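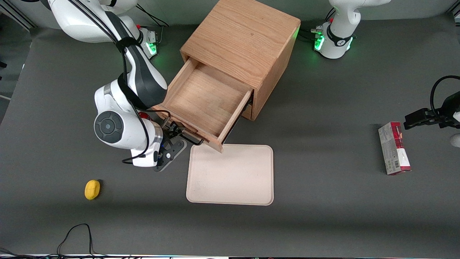

Tymofii Tymoshchuk

Hakau rents out two-armed robot benches by the month, and most of its customers have never owned a robot. The firm's head of customer set-up, a former cabinet fitter named Marchuk, works from a unit in Cekstead and spends a good part of each week on drawers.

"People ask for drawers first," he says. "They want to see an arm take hold of the front and bring it out without dragging the cabinet along the table."

The service costs £1289 a month for both arms, the grippers and the control software. Installation is a further £356. A green light on each base is the part new users look at most, according to Marchuk, who would prefer them to watch the fingers.

The small oak-coloured cabinet on the bench is there for the gripper to practise on. The right arm has to work on the lower left edge of the drawer front, and Marchuk says that is harder than it looks. "If you grip too far in, the drawer twists. Too far out and you lose it."

The left arm is meant for the box work - picking up cartons and standing them upright again. Marchuk admits it is slower with card than with wood, and he advises customers who only handle packaging to wait for the July update.

Training takes 2 days and is held on site. Hamisine, a parts supplier, signed up for 8 months and has asked for a second bench.

Cables remain the main complaint. "We hear it from everyone," Marchuk says. "I'd like fewer of them too."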